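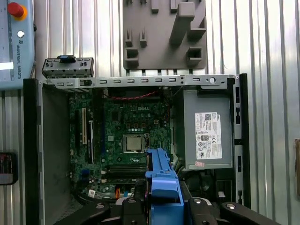 Maihi Disassembly Cell
Method and results, desktop drive removal

Maihi is a one-arm work cell for taking reusable parts out of retired office computers. The arm and gripper are standard. What Plomo supplies with it is the removal policy, trained on demonstrations recorded in an open desktop chassis and replayed against cases the policy has not met before.

Method

Each demonstration covers one removal, from the first approach to the part leaving the case. Marisol Beltrán and Heriberto Ayala recorded 2137 of them on two arms. The policy takes the wrist camera view and the joint positions as input and puts out short stretches of motion. It does not use a model of the case. Cable position is left to chance between runs, so the training set includes drives that are half covered by wiring.

Grip force is set per part family. For plastic carriers the fingers close on the handle and hold before any pull starts. If the handle moves in the grip, the arm opens, backs off and tries again from a new angle. 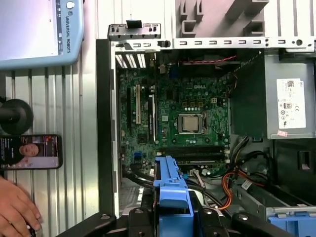
Gripper at the blue drive carrier handle, Dell tower with side panel removed.

Results

In the September test series the policy removed the carrier without help in 90 percent of trials. Most of the misses came from cables caught between finger and handle. A second group came from carriers that had been pushed in past the latch. Soledad Huerta's earlier scripted routine, run on the same cases, stopped whenever the case sat off its marks.

Median time per removal was 19 seconds, not counting loading. Side panels are still taken off by hand, and data cables have to be unplugged before the run. 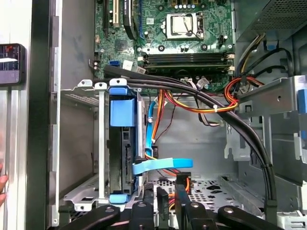 Can the policy be used on cases from other makers?
It needs new demonstrations for each carrier type. The base policy is kept and only the last stage is retrained.

Supplied with the cell: policy files, Pistum recording software, finger pads, setup guide.
Technical contact: Réjean Lavoie, Plomo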